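Bathroom chair

A bathroom chair is a seat kept in a bathroom or toilet room for sitting, dressing, or putting down clothes and bags. The term covers stools, cane and metal chairs and, in larger rooms or rooms short of other furniture, upholstered armchairs.
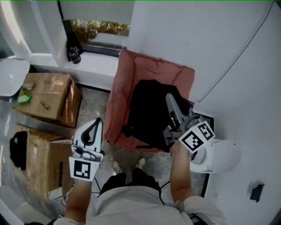
Types

The plainest type is the backless stool, usually painted or made of plastic. It takes up little floor and can be pushed under the sink. Cane chairs were common in the bathrooms of boarding houses and small hotels, often with a cork or towelling seat that could be taken off and washed.

Upholstered chairs are less usual. They are mostly pieces that have been moved out of a bedroom or sitting room. A low armchair with a quilted back, in pink, red or green, is the sort most often met with, as bedroom chairs of this shape were sold cheaply in large numbers and many households had one to spare. Purpose-made models exist with a towelling cover over a slatted base. The furniture maker Durier listed one in its catalogue, the Foltari, with a seat 12 inches from the floor, and sold 700 of them before it was dropped.

Shower chairs and commode chairs are care equipment and are normally treated separately.

Use

The chair's main use is as a place for things taken off or about to be put on. Dressing gowns, trousers, jackets and rucksacks are laid over the seat or the back, particularly where the door has no hook. Irén Oláh, in her household survey At Home with the Door Shut, visited 1,046 homes and found that a chair in the bathroom was sat on far less often than it was used for clothes. She recorded people sitting on it chiefly to dry their feet, cut their nails or watch a child in the bath.

In small homes the bathroom may also serve as a box room. Cardboard boxes are stacked along a free wall and the chair becomes one more surface. Oláh calls this arrangement the "mixed room" and gives it a chapter of its own.

Placing

Where there is a window, the chair is often put beneath it, facing the door. It may also stand beside the toilet, if there is space for a person's knees and for a floor mat. Fotini Vlachopoulos advises leaving at least 11 inches between an upholstered chair and the edge of a bath or shower tray. Cables should be kept off the floor in front of it.

Care

Damp is the chief problem. Foam and wadding hold moisture, and quilted covers can mildew along the stitching before any mark shows on the flat parts. Usual advice is to open the window after bathing, keep the chair a hand's width from an outside wall and turn loose cushions weekly. Clothes left in a heap on the seat slow its drying. Wooden legs standing on a stone or tiled floor may be fitted with rubber or felt pads; felt needs replacing more often.

Covers that cannot be removed are cleaned with a barely damp cloth and a little soap, then left to dry with the door open.

See also

Bath stool
Bedroom chair
Box room
Clothes valet
Linen basket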